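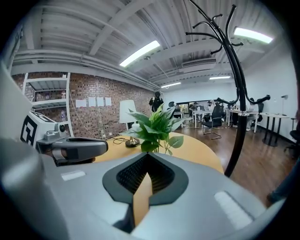 A round table with a green plant and a lamp. A tall black coat rack stands to the right.

Learning Zone > Around the Building > Furniture and Plants

Why do offices keep plants?

Many grown-ups spend the day in a large shared room called an office. Such rooms often contain living things as well as furniture.

A plant makes its own food in its leaves. To do this it needs light, water and air. Broad leaves have plenty of surface for catching light. Many house plants first grew wild in warm forests, where tall trees gave them shade, and they can therefore live indoors.

Sometimes leaves hang down, or droop. A plant may droop when it has had too little water, or too much. Older leaves may also droop under their own weight. Pupils should touch the soil with one finger before watering.

A lamp shade spreads the light and protects our eyes from the bright bulb. A coat rack has curved arms with rounded tips, so that coats hang safely and are not torn.

Word to remember: a frond is the leaf of a fern or a palm.

Text: Dagný Skov, Witum Learning Service

Related pages
Why is a table round?
How a lamp works
Watering plants in August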